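Ticket: towels stiff after wash, Prullotholm laundry room
Opened by: Ebony Hinds
Opened: Nov 6, 2023
Status: closed, one item carried over

5 shares 13 comments

Reported fault: terry towels dry hard and scratchy on both machines. Sheets and cotton covers are affected less. No change of detergent, no change of programme. Softener is a Clolura twin-tank unit, metered regeneration, fitted on the cold feed ahead of both washers. Dosing pump is the older Rutherford type.
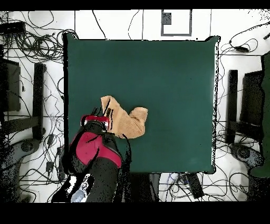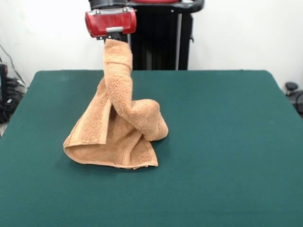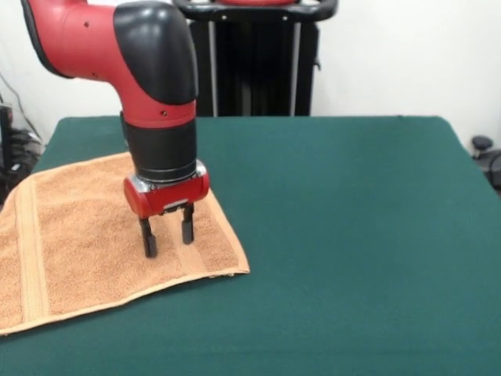
Terry towel, green table.

Entry 1
Checked the obvious things first. Salt in the brine cabinet is above the minimum line. Softener display shows no fault code. Bypass valve handle is in the service position. Inlet pressure normal. Both washers fill in the usual time.

Ran a short cotton cycle on washer A with detergent and no conditioner. Towels line-dried indoors. Result: stiff. Repeated on washer B. Same result. Both machines share the one feed, so neither machine is suspected at this stage.

Entry 2
Tested for detergent residue. Put a clean load through a rinse with nothing added and looked at the drum through the door. Light foam in washer A, none in washer B. Washer A was overdosing slightly. Reset the Rutherford pump for washer A to 40 ml per wash, measured into a jug at the outlet three times. All three readings agreed.

Repeated the towel load on A. Foam gone at final rinse. Towels still stiff. Residue was a fault but it was not the reported fault.

Entry 3
Hardness test at the tap downstream of the softener, drop kit. Reading hard. Same kit on the raw supply in the yard gave the same result to within one drop. The softener is passing water through without treating it.

Note for anyone using the drop kit: shake between drops and wait for the colour to settle. An earlier reading on the wall sheet says "soft" and was taken with a kit past its expiry. I have thrown that kit away and crossed out the reading.

Entry 4
Opened the brine cabinet. Salt level looks correct from the top but a broom handle pushed down gently stopped halfway. Salt bridge. There was a hollow under the crust and the water below it was barely salty. The unit had been regenerating on schedule and drawing weak brine every time, which explains the absence of a fault code. The controller only checks that the cycle ran.

Broke the crust up by hand with the broom handle, working from the middle outwards. Do not use a metal bar, the cabinet wall is thin near the float tube. Scooped out the broken salt, wiped the cabinet down and found sludge at the bottom covering the lower holes of the brine well. Cleaned out the sludge. Refilled with tablet salt to the halfway mark only.

Entry 5
Forced a manual regeneration on tank one, then tank two. Brine draw was slow on tank two. Removed the injector and found grit in the screen. Rinsed it under the tap, refitted with the old seal, no leak. Draw rate now the same on both tanks.

Hardness after regeneration: soft on tank one, soft on tank two. Meter reset. Capacity setting on the controller was 3,000 litres between regenerations, which was entered for the old supply. Flonport's water comes from a different source now and is harder. Lowered the setting by one step according to the chart inside the lid.

Entry 6
Towel load on each washer, normal programme, 400 g bath towels from the general shelf. Washer B's load dried soft. Washer A's load was better but one or two still felt harsh along the hem.

Put washer A's load through again with the dose unchanged. Second drying was acceptable. My reading is that there is old scale in the pile and it takes more than one wash to shift. I have not used vinegar or any acid product on the towels, as the rubber door seals on these washers do not like it. If a batch is still bad after three washes, set it aside and label it.

Entry 7
Tumble drying was raised in the comments. Tumbling will hide the problem because it lifts the loops. For testing purposes dry on the line only, otherwise we cannot compare one result with another.

Carried over: new seal for the tank two injector, on order. Cabinet to be emptied and wiped again in March. Until then, push the broom handle down through the salt each time it is topped up, and write the hardness reading on the wall sheet with the kit expiry next to it.

Closed by: Ebony Hinds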